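Call for Participants: How People Talk About Work at Home

Grotgate Institute for Work and Organizations 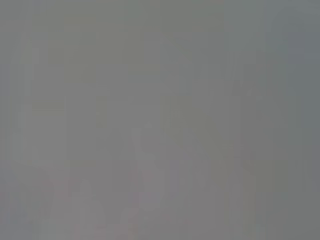

The Grotgate Institute is recruiting adults for a research study on how workers discuss their jobs with the people they live with, and how those conversations relate to decisions about hours, training and promotion. The study is directed by Dr. Sólveig Hallgrímsson, with Dr. Ewan Katene as co-investigator.

Background

Research on workplace decisions has usually relied on what employees report about their managers and coworkers. Less is known about the influence of spouses, partners, parents and roommates. In an earlier survey carried out by the Institute, 3,512 employed adults were asked whom they had consulted before their most recent job decision. Of these, 1,766 named a member of their household first, ahead of any supervisor or colleague. The survey did not ask what was said in those conversations or how often they took place. The present study is designed to fill that gap.

Who may take part

You may be eligible if you:
are 21 years of age or older
work at least 20 hours a week for an employer other than yourself
have been in your current position for six months or longer
live with at least one other adult who is also willing to take part
are comfortable reading and writing in English

Both adults in the household must enroll. The second adult does not need to be employed. Households in which both adults work for the same employer cannot be included in this study, although they may ask to be contacted about later projects.

Current employees of the Institute and members of their households are not eligible.

What participation involves

Participation lasts 3 weeks. Each adult will complete the following:

An opening questionnaire, taken online, covering work history, job satisfaction and household responsibilities. It takes 40 minutes and may be saved and finished later.

A short evening diary, sent by text message at 8:00 p.m. each night of the study. Participants note whether work was discussed that day, who raised the subject and how the conversation ended. Most entries can be finished in under five minutes.

One joint interview at the Institute's Kiltden office or by video call. The interview lasts 75 minutes and is recorded in audio only. Participants will be asked to talk through a recent work decision – for example, whether to accept a new shift or apply for a different role.

A subset of households will be invited to a follow-up questionnaire six months later. Accepting this invitation is optional and has no effect on payment for the main study.

Payment

Each adult receives $60 after the joint interview and a further $40 if at least 16 diary entries have been submitted. Those who complete the follow-up questionnaire receive an additional $25. Payment is made by prepaid card or check, at the participant's choice. Parking at Kiltden is free to participants on the day of the interview.

Confidentiality

Names and contact details are stored separately from study responses and are destroyed when the study closes. Diary entries and questionnaires are not shown to the other adult in the household, and no information is released to employers. Participants may skip any question. Either adult may withdraw at any time by notifying the study office, and payment already earned will be honored.

Some people may find it uncomfortable to discuss money or disagreements at home. A list of local counseling services is provided to every household at enrollment.

How to apply

Enrollment will remain open through July or until 1,000 households have been accepted. Interested persons should complete the screening form available from the study office. Only one adult per household needs to submit the form – the office will then contact the second adult directly to obtain separate consent. Applicants will be told whether they are eligible within ten business days.

Questions about eligibility or scheduling should be directed to Ditte Lauritsen, Study Coordinator. Requests for large-print materials, an accessible interview room or other accommodations should be made to the same office at least one week before the interview.

Questions about the rights of research participants may be addressed to Frida Bergmann, Office of Research Review, who is not a member of the study team.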